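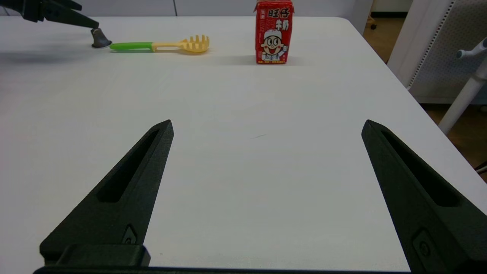
Marcela Kollár wants the pasta server logged by its handle end, because the toothed end reads differently from each side of the table. Agreed, and changed on sheet 2811.

Wednesday, November
S. Vasić

Table items, white top. Pasta server: green handle, yellow head, lies flat, handle left. Red milk carton stays upright, right of the server. Pink bowl goes nearer the front edge and stays empty until the sheet is signed.

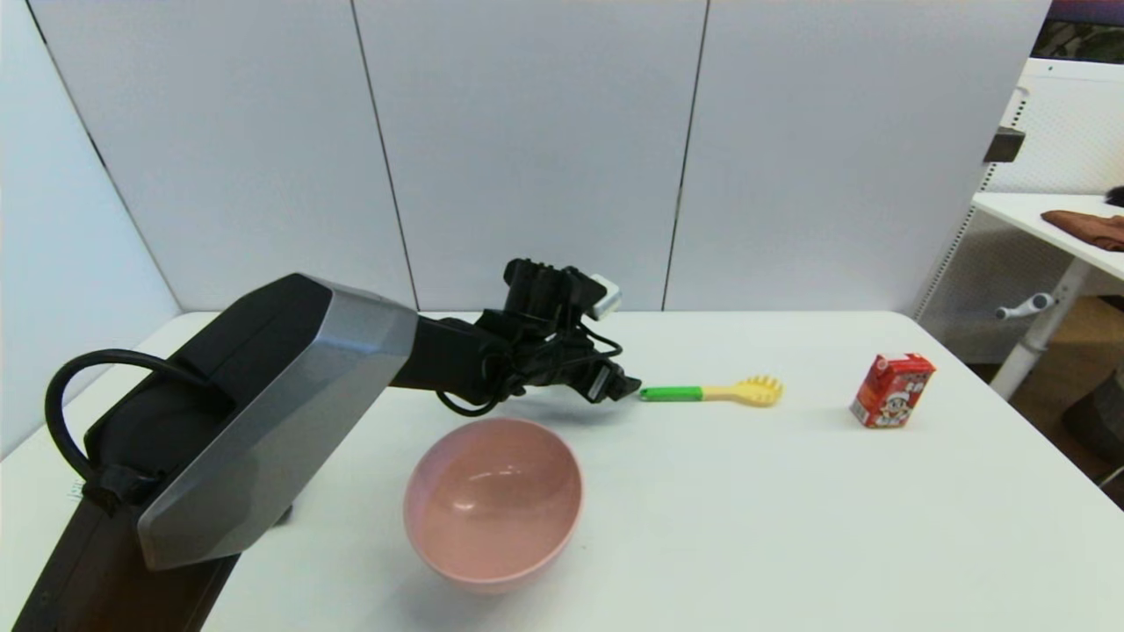 Server, bowl and red carton, table 9.

Wiped the top with the Firnora cleaner, two passes. One small dark mark left near the middle. Did not try solvent. Perrine to check whether it is a scuff or in the surface.

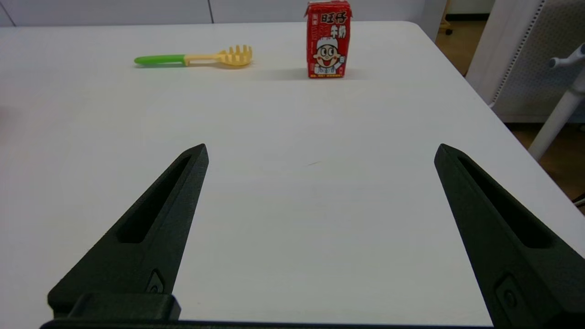
Soft and small items

Gray towel folded to a rough rectangle, care label left sticking out. Tucking it under makes the left end sit too high. Coffee capsule to the right of the towel, peach behind it near the wall.
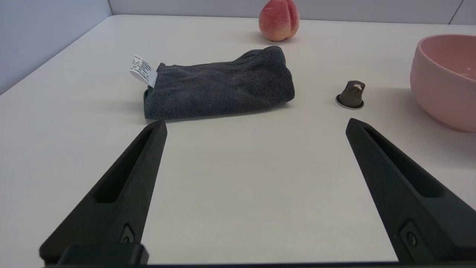
Fold again from flat if the thick end slumps. Do not pat it down. Towel stock number is 1161; the old sheet has it under Namgate and needs correcting.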